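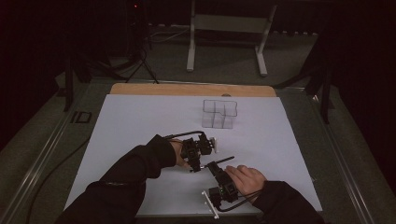
Ruairi Aitken asked at the October review whether a student team should be recording demonstrations at all before it had a working policy to test them on. His view was that the group would collect the wrong things and find out late. We took the point in part and split the work in two rounds.

Figure 3. Hand-held grippers in use at the table, with a clear plastic container on the white sheet.

4.2 Collection by the student team

Home | Articles | Issues | About

The first round had 300 demonstrations, all recorded by two students, Alvarado and Cowie. A small policy was trained on these and run on the Arna arm before anything else was collected. It reached for the container well but often closed the fingers too early - a fault we traced to demonstrations in which the operator hurried the last few inches.

The second round was open to the whole club and brought the total to 1216. Operators were told to slow down before closing and to start from a different hand position each time. Of the full set, 647 demonstrations passed the checks in Section 4.1 and were used for training. The other 569 were kept but set aside, mostly for tracking loss when one hand passed in front of the other. Apaza relabeled part of this second group by hand, and the results are given in Section 5.

2 comments | 14 shares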